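Let the kids clean a toilet

Opinion, Thursday, August 25, 2022

Quick one before the Trelport board meets, because the shortlist for next year's student project is out and I think it's wrong. Again.

Maze solving. Block stacking. A parade float that waves. All fine. All done before, by kids who got a medal and then forgot it by Thanksgiving. Meanwhile the Lindodeo club picked a bathroom and half the parents laughed. I laughed too, for a minute.

Then I went and watched. 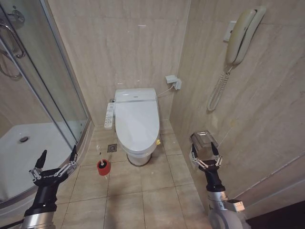 A bathroom is a mean place for a machine. Everything is curved, or shiny, or the same color as the thing next to it. Nothing was built with a gripper in mind. Students who have spent two years on flat tables with painted squares find this out fast and they get mad, and being mad is when they start reading the manual. Chunhua Yu, who coaches the club, gave them 12 weeks and one job. Clean a toilet. No bonus points for speed, no theme music.

The complaint I keep hearing is dignity. Angeliki Kourkoulas wrote to the board that her son "did not join robotics to learn janitor work." Ok. But somebody does that work, every night, in the building her son goes to school in. Is it beneath him to think hard about it? I'd say thats the best reason on the list. My mother cleaned offices at Lazaridis for most of my childhood and her wrists still hurt.

Second complaint, money. The Rendudlow contest costs us 2000 dollars a team before anyone gets on a bus. The bathroom project spent 864 on its own stuff, all in. Do the math, I'm in a rush.
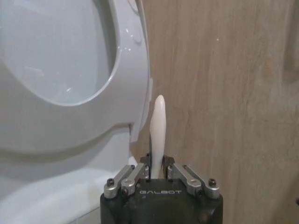
Close work at the seat, a slim white piece held in the fingers.

Third complaint is that it isn't a real competition, so colleges won't care. Maybe. I don't know what colleges care about and niether does the board. I do know a kid who can explain why a plan failed next to a wall is more interesting to talk to than one more trophy.

So. Put it on the shortlist. Vote on it like the rest. And if you're a parent who laughed, go sit in for an hour before you write your letter.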